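The Spoon That Started a Drawer War

I own too many soup spoons. I know this because in September I tipped my whole utensil drawer onto a towel and stood there looking at it the way you look at a phone bill. Most of the stuff was ordinary. But under the pizza cutter and a melon baller I have used exactly once, there they were, all the deep white ceramic spoons I've dragged home from restaurant supply stores over the years, clacking around and chipping each other to bits.

So I called my friend Toshiko Tsuchiya, who organizes kitchens for a living over in Novbridge and charges people a lot more than the bowl of noodles she charges me. Her first question was what my drawer was for. Um, utensils? Wrong answer, apparently. "It's for dinner," she said. "What do you pick up for dinner?"

Well, I eat soup maybe four nights a week, and the rest is a toss-up between knife-and-fork food and chopstick food. That's three kinds of reaching, and she wanted three bins. Smoky see-through ones, with a slot at each end so you can hook a finger in and carry the thing to the table! 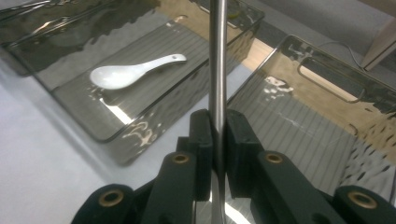

I was not sold on tinted bins, by the way. I'd been eyeing a bamboo drawer insert from Kubo, the kind with sixteen little compartments, and I had the tab open for days. Toshiko talked me out of it in one sentence: a ceramic soup spoon is too fat for a skinny slot. She's right. The bowl is as wide as a small boat and the handle sticks up wherever it likes, and in a narrow divider you end up stacking them at crazy angles until the drawer won't shut. In a wide bin they just lie down.

The clear kind would have been fine too, but every crumb shows. Smoke gray forgives a lot — you can still see what's inside, and it looks a bit dressier next to a wood counter. I paid 28 dollars for my set at Gandis, the housewares place by the train station, and felt pretty good about it until Shigeru Hirano, who runs the noodle counter next door, told me he gets by with a row of old coffee cans.

Shigeru does know his flatware, though, so I bought him a coffee and asked him about chopsticks. He likes metal at home. They're thin, they don't soak up chili oil, and you never have to hunt for a pair that matches. The catch is that they roll and slide all over a shallow drawer, which is why mine now get a bin to themselves. He lays each pair down side by side, all pointing the same way, and I've copied him.

Before anything goes in, put one of each piece on a table with the bins behind it and try out the order. I did it left-handed and right-handed (I'm a lefty, my husband isn't) and we argued for most of an evening about who gets the fork bin closest.

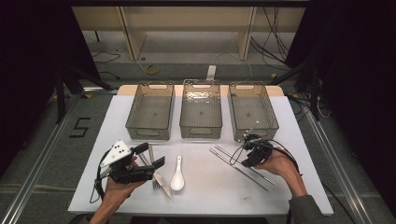
Three bins, with a knife, a fork, a soup spoon and metal chopsticks still to be put away.

We settled on knives and forks to the left, spoons in the middle, chopsticks to the right. The melon baller went to my sister. I kept six soup spoons and gave the chipped ones to the garden, where they make very decent scoops for potting soil.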